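Desk Month at Corkgate
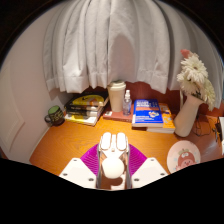 Books, a green mug and a spray bottle under the white curtain.

June is desk month in our newsletter, and I'm so happy with how many of you want to join in! The idea is simple: pick one desk, take everything off, wipe it down, and put back only what you reach for in a normal week. Books can stay (I'd never ask you to give up your books!), but try stacking them flat so you get some elbow room back. We've had 113 sign-ups so far, 12 of them from the Penik reading group. Send us your desk stories by the end of the month!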